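Automation in the Packing Room: What Changes for the People Who Work There
Student project report, October 2022

Our project began in August with a simple enough question for the operations people at Stivum, a snack distributor in Stomville: when part of a packing job is handed over to a machine, what is left for the people, and do they like it? They were generous with their time (and their biscuits), and we came away with far more notes than we could use.

Before the change, packers picked every item by hand into mixed cartons. An order could run to 256 pieces, and sore wrists were a regular complaint. Boxes and tins moved to the automated line first. Soft packets took longer, as they fold and slide and never sit quite the same way twice — one packer told us she had grown rather fond of them for that.

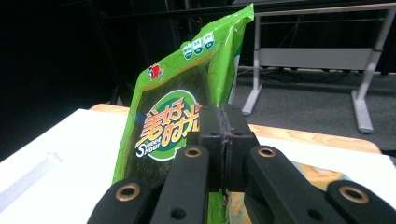 Figure 1. A Sweet Hour seaweed packet held at its lower edge by the gripper.

We interviewed 15 workers over 3 visits. Most were glad to give up the repetitive lifting, though several missed the chatter of the old benches, where you could talk across to your neighbour all shift. Newer jobs, such as checking rejected picks and teaching grips, pay a little better but are done mostly alone. The Orkevia line logged over 1,128 picks on our last visit, and the staff minding it told us they felt responsible for every dropped one!

We would recommend rotating people between the line and the benches, and paying for training time in full. Our interview questions are attached as Appendix A.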